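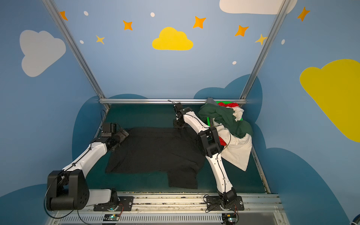 *黑色衣服，摊平放着*

# 黑色衣服洗久了发灰发红，到底怎么洗、怎么晾？

**板块：** 居家 / 洗衣与收纳
**发帖：** 晾衣杆下 　2023年1月11日

衣柜里黑色衣服占了多半，上班穿的基本都是黑的。去年开始发现旧的那几件越来越不像黑色，肩膀和领口发灰，腋下那块在太阳底下看有点发红。新旧两件黑的穿一起，上衣和裤子能看出差别，挺难看的。

现在的洗法：

- 滚筒，普通模式，水温不调，默认多少就多少
- 和深蓝、深灰一起洗
- 洗衣液是超市买的 Wosance 深色款，瓶盖倒满
- 洗完挂阳台，阳台朝南，下午晒得很厉害

想问三件事。一是褪成这样还能不能救回来，二是以后怎么洗能慢一点褪，三是针织的到底该挂还是该平铺。我妈说平铺，我同事说平铺会闷出味道。家里地方不大，要是没必要就不折腾了。

预算 200 元以内，不打算换洗衣机。

---

**梅子干**

先翻面再洗，这一条最管用。发灰很多时候是表面磨毛了，纤维立起来反光，看着就灰，跟掉色关系没那么大。翻过来洗，磨的是里面。

另外你洗衣液倒太多了。瓶盖里面有刻度线，一般倒满是给一大桶很脏的衣服用的。漂不干净的话，干了以后黑衣服上会有一层白，摸着也硬。

---

**晾衣杆下**（楼主）

回梅子干：刚去看了瓶盖，里面确实有线，最低那条不到一半。我一直倒满。衣服摸起来是有点硬，我以为是水质的问题。

---

**Lyle Baptiste**

水质也有影响，水硬的地方更容易留白。可以挑一件最灰的试一下：不放洗衣液，单独过一遍清水，再漂一次，阴干以后和没漂过的放一起比。如果变黑了，那就是残留；没变，就是磨毛或者真褪色了。

先分清楚是哪种再花钱。很多人一上来就买染料，染完发现下面那层残留根本没洗掉，颜色一块深一块浅。

---

**北窗**

晒是大问题，朝南的阳台下午挂黑衣服，一个夏天就能晒旧。肩膀发灰就很说明问题，挂着的时候肩膀朝上，正对着太阳。

我家朝北，同一款黑T恤，我姐家朝南，我们一起买的，她那件肩膀已经是深灰了，我的还行。

---

**河对岸的猫**

不太同意楼上。我在南方，冬天不晒根本干不了，阴干两天以后一股味，最后还得重洗，多洗一次不是更伤？我的做法是翻面晒，晒到半干收进来，剩下的在屋里吹。晒的是里子，里子晒白了也没人看见。

---

**北窗**

翻面晒我没意见，比正面好。我说的是正面朝外直晒。不过薄的衣服翻过来也透光，夏天那种薄料子还是建议放阴处。

---

**晾衣杆下**（楼主）

我一直是正面朝外晒的。洗的时候也没翻过面。看来该犯的都犯了。

那发红是怎么回事？腋下那块，还有一件后背也有一点。

---

**梅子干**

腋下发红多半和汗、止汗剂有关系。黑色是好几种染料配出来的，先掉的那种掉了，剩下的颜色就露出来，所以有的黑发红，有的黑发绿。这个洗不回来，只能补染，或者当家居服穿。

穿完别团在脏衣篮里放一个礼拜。当天洗不了，至少挂起来晾一下，腋下那块用清水搓一把。

---

**Marcus Tran**

补充一下成分的问题，前面都没提。楼主看一下水洗标。

棉的、粘胶的，可以用家用染料补染，效果还可以。涤纶的，普通家用染料基本上不去色，染了也是白染。混纺的最麻烦，棉那部分上色，涤纶那部分不上，出来是麻灰的。

还有一点，缝线很多是涤纶线。如果原来的线也是黑的，没关系；如果衣服有装饰明线，染完线还是原来的颜色。

---

**老柴**

我说点不一样的。一件T恤洗几年，灰了就灰了，买新的就是。染料、手套、盆、固色剂，加上一下午，还弄脏水池，不如重新买一件。真正值得救的是外套和毛衣这种贵的。

---

**Lyle Baptiste**

回老柴：贵的外套和毛衣恰恰不建议自己染。毛的遇热会缩，外套有里衬有垫肩，泡一次就走形了。自己染适合的就是棉T恤、棉裤子、牛仔裤这种。

---

**老柴**

那贵的送店里，便宜的买新的，中间还有什么是需要自己染的？

---

**Lyle Baptiste**

牛仔裤。合身的牛仔裤不好找，我有一条穿了很多年，停产了，补染过，现在还在穿。

---

**老柴**

行，牛仔裤我同意。

---

**盐水鸭不放盐**

新衣服第一次洗，用盐水或者白醋泡一晚上能固色，我奶奶一直这么做的。楼主可以试试。

---

**Marcus Tran**

盐和醋固色这个说法流传很广，对现在买的成衣没什么用。染料和布在厂里已经处理完了，回家泡盐水改变不了什么。盐在染色的过程中是有用的，那是染的时候，和穿的时候两码事。

醋漂的时候放一点点，能帮着去掉洗衣液残留，衣服会软一些，这个可以。别和漂白剂一起用，会出有毒气体。

---

**盐水鸭不放盐**

我泡过的就是不掉色啊，水都是清的。

---

**Marcus Tran**

你拿同款的一件泡、一件不泡，洗几个月再比才算。浮色本来洗几次就没有了，泡不泡都会变清。

---

**盐水鸭不放盐**

谁会买同款的两件来做这个……反正泡一下也不费事，我继续泡。

---

**河对岸的猫**

我真买过同款的，上班当工服穿，没泡过，也没怎么掉。当然这也说明不了什么，料子好。

---

**晾衣杆下**（楼主）

看了水洗标，汇报一下：

| 衣服 | 成分 | 现在的样子 |
|---|---|---|
| 圆领T恤 | 全棉 | 领口发灰，腋下发红 |
| 直筒裤 | 涤纶粘胶混纺 | 膝盖发亮 |
| 开衫，Orcombe | 棉和腈纶 | 起球，肩膀发灰 |
| 高领毛衣，Saavedra | 羊毛 | 颜色还行，肩膀有两个鼓包 |

裤子膝盖那块不是灰，是发亮，这是什么情况？高领毛衣的鼓包是衣架顶的吧。

---

**梅子干**

膝盖发亮是熨出来或者磨出来的。是不是正面直接熨？黑裤子一定要反面熨，或者垫一块湿布。已经亮了的可以用蒸汽喷一喷，拿软毛刷逆着刷几下，能好一些，全消掉不太可能。

---

**晾衣杆下**（楼主）

正面直接熨的。

---

**北窗**

高领毛衣的鼓包是挂出来的，羊毛湿的时候很重，自己往下坠，衣架那两头就顶起来了。喷点水，用手把鼓起来的地方往回按平，平铺着干就能恢复。

以后毛衣就别挂了，湿的不挂，干的也叠着放。

---

**小满**

平铺会闷出味道，要看怎么铺。直接铺在床单上或者桌面上，下面不透气，中间那块老是潮的，肯定有味。要用网的，下面架空。

我的顺序：

1. 脱水开最低的那一档，时间短一点
2. 拿干的大浴巾铺开，毛衣放上面，连毛巾一起卷，压一压，把水吸出来，不要拧
3. 换到晾衣网上，袖子理直，下摆拉平，领口收一收
4. 隔半天翻一次面
5. 旁边开个小风扇，不要对着吹热风

毛巾那一步别省，省了就要多晾一天，味道就是这么来的。

---

**晾衣杆下**（楼主）

回小满：网买的什么？阳台杆子能挂得住吗？

---

**小满**

Skomby 的双层晾衣网，2层，可以折起来，不用的时候塞柜子后面。杆子结实就行。上层放毛衣，下层放袜子内衣之类轻的。毛衣别放下层，上层滴水会滴下来。

缺点是中间会往下沉，放厚毛衣的时候衣服会往中间滑，下摆会有一点弧度。我在网的下面横着穿了一根细竹竿，好多了。

---

**老柴**

这种网我也有，搭扣容易坏，用了一个冬天就掉了一个，后来拿绳子绑的。不如买那种立在地上的平铺架，就是占地方。

---

**河对岸的猫**

放在马桶盖上面的那种架子也行，卫生间有排风。我知道有人会嫌，我反正不嫌。

---

**北窗**

嫌。

---

**梅子干**

Orcombe 那件开衫起球，灰也有起球的份。球里面裹着别的衣服掉下来的浅色毛，远看就是灰的。用去球器推一遍，再用粘毛的滚一遍，可能会黑不少。

去球器不要压着推，衣服铺在平的硬桌面上，绷平一点，轻轻过。缝线和扣子边上绕开。我推破过一件，就是下面垫着被子，不平，一下子吸进去了。

还有，毛巾千万别和黑衣服一起洗，毛巾掉毛厉害。

---

**晾衣杆下**（楼主）

毛巾我是分开的，这个没犯。

---

**Lyle Baptiste**

总算有一个没犯的。

另外滚筒别塞太满，塞满了衣服互相磨，漂也漂不透。也别只洗一两件，脱水的时候偏，机器会一直重新找平衡，转的时间更长。拉链要拉上，扣子可以解开，魔术贴粘好。

水温调成冷水就行。黑衣服平时也就是汗和灰，冷水洗得掉。油点子单独处理。

---

**老柴**

冷水加少量洗衣液，冬天洗衣粉化不开，要用液的。我有一回就是图便宜买了粉，黑裤子上全是白点，又洗了一遍。

---

**麻布袋**

插一句，收纳也有关系。我有一排黑衣服挂在靠窗的开放衣架上，没洗几次，朝窗那边的袖子都褪了，背窗那边还是黑的，两只袖子不一个颜色。后来在架子上搭了块布。

---

**晾衣杆下**（楼主）

过来更新。

圆领T恤按 Lyle 说的漂了清水，没放洗衣液，第一遍的水里居然还有泡沫。漂完阴干，领口比原来黑了一点，硬的感觉没有了。腋下发红还在，没变化。打算当睡衣。

开衫用去球器推了，推出来一大团，里面确实有白的和蓝的毛。肩膀还是灰，应该是真晒的。

高领毛衣喷水按平，铺在浴巾上晾的，鼓包基本看不出来了，有一点点味道。没有买网之前先这样。

裤子喷蒸汽刷了，斜着看还是亮，正面看还可以，能穿。

染料暂时不买了。网下单了，还没到。

---

**小满**

味道的话，翻面的时候把下面的浴巾换成干的。

---

**Marcus Tran**

开衫是棉和腈纶的，别染，染出来会花。推完球就这样穿吧。

T恤要是哪天想拿来练手，可以染，全棉的好上色。水多放一点，让衣服在里面能散开，一直搅，不搅就一块一块的。染完前几次单独洗。

---

**盐水鸭不放盐**

染的时候要放盐，这次我说对了吧。

---

**Marcus Tran**

看染料说明，很多要放。这次对了。

---

**半袖**

问一下，洗衣机里面那个吸色片有用吗？12片装的那种，我妈买了一堆。

---

**梅子干**

吸色片是吸水里掉下来的颜色，防止染到浅色衣服上。黑的和黑的一起洗用不着。它拦不住黑衣服本身褪色。

---

**半袖**

那深浅混洗的时候放？

---

**梅子干**

可以放，但是新的黑衣服、新牛仔裤还是单独洗，颜色掉多了它吸不完。

---

**晾衣杆下**（楼主）

网到了，杆子挂得住。毛衣放上去中间确实往下沉，家里没有竹竿，找了一根旧的窗帘杆穿在下面，长短刚好。

阳台朝南的问题还没解决，先翻面晒，半干收进来。有没有人用过遮阳的卷帘，装在阳台里面的，求推荐。

---

**北窗**

卷帘另开一帖吧，那边问的人多。要买能透风的，不透风的下午阳台会很闷。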